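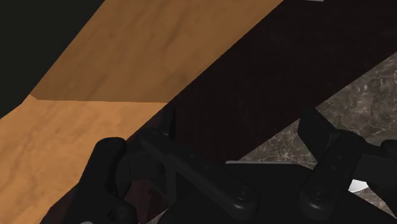

The Fakow build began with the gripper, and its maker still regards that as the part most likely to need replacing. The project pairs a simulated kitchen with a controller assembled on a bench at Tollance, a shared workshop, and everything is tried in simulation first. Both fingers are linkages, one the mirror of the other, with a round screw in the tip of each inner link. "Those screws are where I look first," the maker says. "If the joint positions are wrong in the model, the pads meet at an angle and the grip is useless."

Last updated: April
3 min read

The controller runs software called Jukero, written over 14 evenings. It sends a new position to the joints 1000 times a second. "The first version dropped messages," the maker says. "I moved logging to a separate process and the fault went away."

Light was harder. Hard-edged shadows confused the part of the program that finds objects -- it treated the edge of a shadow as the edge of a worktop. The fix was to train on 30 lighting set-ups.
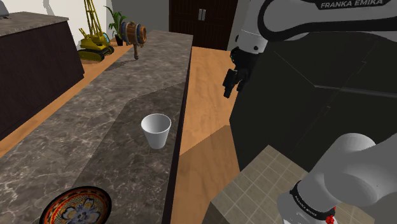
Why not test on a real arm from the start?

"Cost, mostly. A bad command in simulation takes three seconds to reset. On a real arm it can mean a new gearbox."

The next stage, named Ntuli, adds force limits to the fingers. The maker expects to rewrite the closing routine -- "it is too slow, and I know which loop is to blame."

14 shares · 3 comments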